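Trullholm Community Kitchen - progress report to the Dokelari Fund, 23rd April

The preserving classes are running, later than planned and slightly over everyone's patience. We have spent 964 of the 3000 pounds, mostly on the second-hand cooker, which arrived without its shelves.

Yupin Yensuk now teaches two groups, with 10 people in each. Chutney remains popular. Pickled turnip has its admirer.

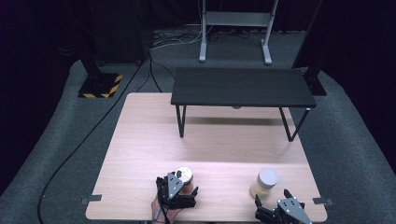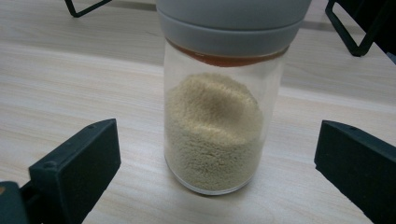
Labels are still a sore point. Nizar Karaki wants dates on everything; the Trirkamholm group prefers to trust its nose. We have sided with Nizar - the insurers were quite clear.

The shelves are promised for July. Please may we move the unspent travel money to sugar and vinegar?

Panya Noiphan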